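Aménagement intérieur et entretien du bâti – Support de cours, séance 3
Finitions transparentes sur bois : vernis, huiles et cires
Enseignante responsable : Rozália Ďurica

1. Objet de la séance

La séance porte sur les finitions qui laissent apparaître le fil du bois. Les peintures et les laques opaques seront traitées en février. Les étudiants sont supposés connaître la distinction entre bois massif et placage, vue précédemment.

2. Formation du film

Un vernis se compose d'un liant, d'un solvant ou d'une phase aqueuse et, selon les cas, d'additifs (siccatifs, agents matants, absorbeurs d'ultraviolets). Après évaporation de la phase volatile, le liant forme en surface un film continu. Les huiles, au contraire, pénètrent les premiers pores et durcissent par oxydation au contact de l'air. La cire reste en surface et résiste mal à la chaleur comme à l'alcool.

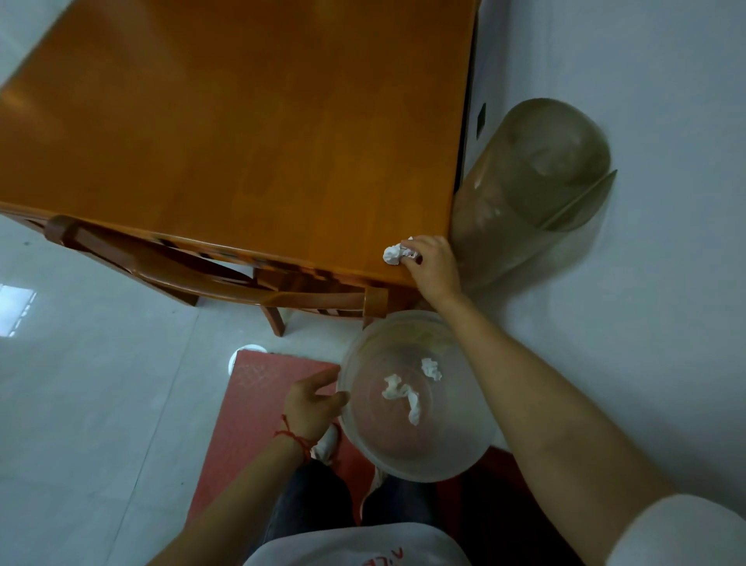
Le degré de brillance se mesure à l'aide d'un brillancemètre, sous un angle normalisé. Il dépend de la planéité du film et de la quantité d'agent matant, qui disperse la lumière incidente. Sur un plateau à finition brillante comme celui de la table, le veinage demeure lisible et les reflets restent doux. Le chant avant arrondi mérite également l'attention des étudiants : un film liquide se retire des arêtes vives et s'y amincit, alors qu'un profil adouci permet une épaisseur plus régulière. On comparera ce cas avec l'échantillon Jasmont, à arête droite, conservé en salle de travaux pratiques.

3. Entretien courant

Le dépoussiérage s'effectue à sec, avec un chiffon doux, dans le sens du fil. Les produits contenant de l'ammoniaque sont exclus, de même que les éponges abrasives. Pour les taches grasses, on emploiera une eau savonneuse très diluée, suivie d'un essuyage immédiat. Tout produit nouveau est d'abord essayé sur une partie cachée – dessous du plateau ou face interne d'un pied.

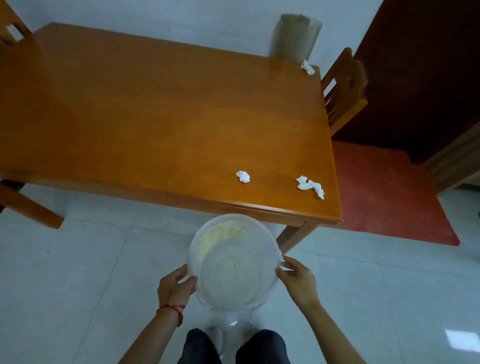 4. Rénovation partielle

L'égrenage entre couches se fait au grain 320. Le grain 2 000 est réservé au polissage final des vernis brillants, à l'eau et sans pression excessive. Une reprise locale reste souvent perceptible en lumière rasante ; il convient d'en avertir le client avant l'intervention.

5. Travail à remettre

Rédiger une note de 2 pages comparant les fiches techniques Lultard et Weidemann distribuées en séance. La note précisera le type de liant, le temps de séchage entre couches et les conditions d'application. Les étudiants du groupe Pasau remettent leur travail le samedi, à l'issue de l'atelier.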